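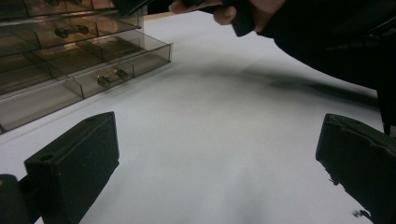 A tinted drawer organizer with small metal parts, seen at upper left, beyond the two fingers of a hand-held gripper.

Robotics developer Isow and the Standbridge laboratory have published results from a study on teaching robot arms to sort small hardware using demonstrations recorded with hand-held grippers. A policy trained on 2446 demonstrations completed 700 of 997 trials on a fixed arm, according to a report released on 19 October 2024.

The method, named Gramora, does not require a robot during data collection. An operator works with a gripper tool that carries its own camera, and software recovers the path of the tool from the video. The recorded path and the finger opening are then used as training targets. The same finger design is mounted on the robot arm, so that the view at run time stays close to the view in the recordings.

The study covered three tasks: opening a drawer, picking up a single bolt or fitting, and placing it in a given compartment. A trial counted as complete only if all three steps were carried out in order without a reset. Dropped parts ended the trial.

Most failures came from the picking step. Short metal parts lying against a divider left little room for the fingers, and the policy often closed on the divider wall. Drawer opening failed less often, though the report notes that see-through plastic remained difficult - the model sometimes steered toward a part in a lower drawer while the drawer above it was still closed.

The authors compared two ways of handling this. In the first, the policy received only the current camera image. In the second, it also received a short history of past images and finger positions. The version with history made fewer errors on stacked drawers and is the one behind the published figure. It needed more memory and ran at a lower control rate, which the authors describe as acceptable for slow bench work.

Changes in lighting had a smaller effect than expected. Shadows cast on a white work surface by the operator were common in the training recordings, and removing those recordings from the set lowered the completion rate. The authors advise against filtering them out.

Finger wear was not modeled. The report lists it as an open point, together with parts smaller than the finger tips and organizers with lids.

The training code and a subset of the recordings are to be made available through the Naqvi archive in December. Isow said the full set will follow after a review of the audio tracks - no date has been given for that release.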